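# 小型运动度假团的行程设计：以 Breltstead 网球周为例

课程小组报告
组员：Csenge Halász、Levente Sárközi、Wenjie Deng（执笔）
2022年10月17日

## 一、题目的来源

我们小组的三个人都打网球，水平不一样。Csenge 从小训练，Levente 打俱乐部比赛，我到大学才开始学。选题的时候，我们想研究一个问题：水平不同的客人参加同一个度假团，行程应该怎么安排，才能让每个人都觉得值得。

研究对象是 Breltstead 的网球周。这个团每年五月举办，住宿在 Mimville 镇的一家家庭旅馆，球场离旅馆走路可以到。

## 二、方法

我们做了两件事。第一，访问了领队 Yolandi Nkosi 和教练 Zoriana Pylypenko，每次访问用英语进行，之后由我整理成中文。第二，我们读了旅馆保存的客人留言本，把里面的意见按照“训练”“吃住”“交通”分开。

留言本里的字有一些很难认，认不出来的留言我们没有使用。

## 三、训练的安排

原来的行程是上午训练，下午自由比赛。Pylypenko 教练告诉我们，初学的客人在下午常常找不到对手，就坐在场边看。水平高的客人则觉得上午的内容太基本。

她后来把上午分成两段。前一段大家一起做发球和步法，后一段按水平分场地。下午的比赛改为双打，每一组由一位水平高的客人和一位水平低的客人组成。留言本里，对这个改变的评价大部分是好的。也有一位客人写，他来度假是想赢球，不想教别人。我们认为这个意见有道理，报名的时候应该把双打的规则写清楚。

## 四、费用

团费里包括住宿、早餐、晚餐和场地，不包括午餐和机票。每人另外交300欧元押金，取消的时候按日期退还。Nkosi 女士说，客人问得最多的问题就是押金，所以她现在把退还的办法放在确认信的第一段。

旅馆 Barta 一年付给球场的租金是3,000欧元，这个数字由旅馆提供，我们没有看到合同。

## 五、吃饭和休息

晚餐时间原来是七点。双打比赛有时候打得很晚，客人来不及洗澡就要坐到桌子前面。现在晚餐推迟半个小时，下午四点在球场旁边加一次水果和面包。

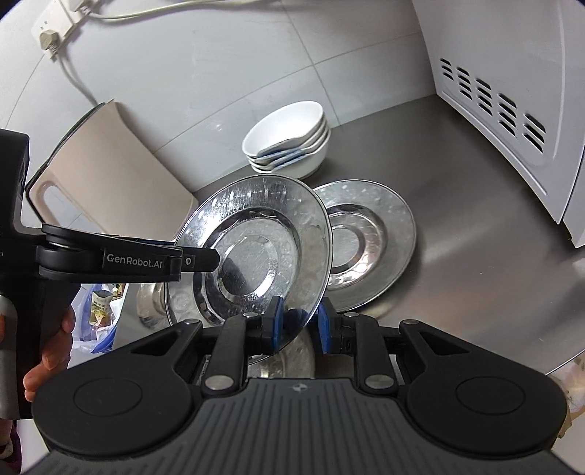 ## 六、建议

1. 报名表里增加一个问题，请客人自己写打球的年数和每个月打几次。只写“初级”或者“中级”，每个人的理解不同。
2. 下雨天的计划要提前一天发给客人。现在的做法是早餐时口头通知，晚起的客人听不到。
3. 到达那一天不安排训练，只开放场地。

## 七、不足的地方

我们没有亲自参加这个网球周，材料都来自访问和留言本。愿意写留言的客人可能本来就比较满意，这一点会影响我们的判断。另外，Levente 原来打算比较另一家公司的行程，但是对方没有回信，这一部分只好取消。

感谢 Nkosi 女士和 Pylypenko 教练接受我们的访问。报告里如果有翻译不准确的地方，由我负责。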